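Category: Ad Tools / Notes / Readme

# Stakulora: banner export set, notes on what is in it

Stakulora is a folder of display ads exported from the Ginier builder, plus a table saying what each one weighs and how long it took to load. I put it together after reading one release post too many that promised "lighter, faster creatives" with no numbers attached. If you want to know whether the new exporter is better than the old one, you can look for yourself. I have my doubts, and I'll say where.

## What you get

- `ads/` holds 478 exported banners, one folder each
- `weights.csv` has one row per banner, with file sizes before and after compression
- `loads.csv` has the load times
- `briefs/` has the short text each banner was built from
- `stills/` has the background photos used in the product banners

Every banner was made in Ginier. Most were then exported again with the Bollham plugin, which claims to strip unused layers. It does strip some of them. It also strips hidden layers that a later step in the animation needs, so a few banners stop on a blank panel. I left those in and marked them `broken` in the table. Filtering them out would make Bollham look better than it is.

## Where the numbers come from

Load times were taken on one laptop, on one home connection, in the evening. That's a weak setup and you shouldn't quote the results as if they came from a lab. Each banner was loaded 2 times with the cache cleared in between, and both values are in the file. I didn't average them. In plenty of rows the two runs disagree by more than the gap between the old exporter and the new one, which should tell you how seriously to take the gap.

File sizes are more solid. They're just bytes on disk. The limit most of these were built against is 200 KB, and 175 of the banners go over it even though the builder showed a green check mark next to them. As far as I can tell the check counts images and scripts but skips web fonts. I asked support about this and got a link to the help page that says the check counts everything.

## Columns worth explaining

`size_claimed` is what the builder's own panel said at export time. `size_real` is what I measured. Don't mix them up, and please don't train anything on the first one.

`exporter` is either `old`, `new` or `bollham`.

`template` is the name the builder uses. Some templates were renamed between versions and I kept whichever name was shown when I exported, so "Wide Promo" and "Promo Wide" are the same thing.

`clicks` is empty. It was supposed to come from the Ojeda campaign, but the figures we were sent were rounded, covered a different month and had no banner IDs. An empty column seemed better than a made-up one.

## Things I would not use this for

Ranking ad builders. There is only one builder in here.

Predicting click rates, for the reason given above.

Arguing that HTML banners are lighter than video. Szymon Górecki has a script that makes that comparison, and it runs on this folder, but the video side is four clips someone had lying around. He knows my opinion of it.

Layout work is probably fine. The layer positions are exact, and the text boxes are kept as text wherever the exporter let me. The old one flattens anything rotated. 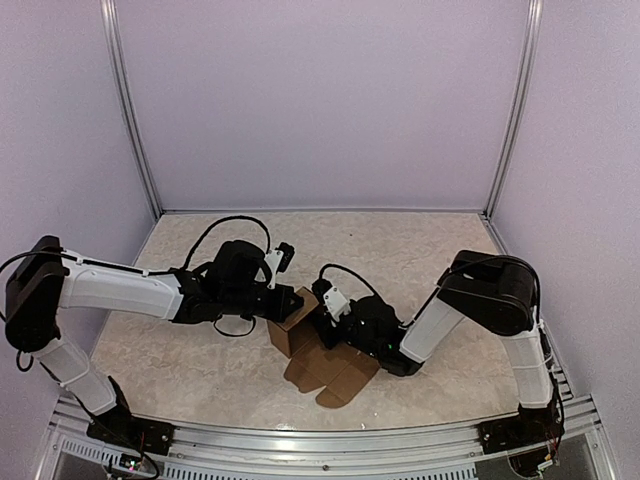 ## Known problems

- Retina versions are missing for the tall sizes. The export option was there and did nothing.
- Some folders have a `Thumbs` file. Ignore it.
- Fonts are linked and not included, so text will fall back to something ugly if you are offline.
- The click tag is set to a dummy address in all new exports. In the old ones it is sometimes missing completely.
- Color names in `briefs/` don't always match the finished ad. People changed their minds and didn't update the brief.

## Changes

April: added the Bollham exports, fixed a sorting mistake in `loads.csv`, took out duplicates. If you downloaded before then, throw away `loads.csv` and get the new one. `weights.csv` wasn't touched.

## License

Use the tables however you like. The banners are for testing only, so don't run them as live ads. Corrections are welcome if they come with the banner ID and the size you measured. "Works for me" gets closed.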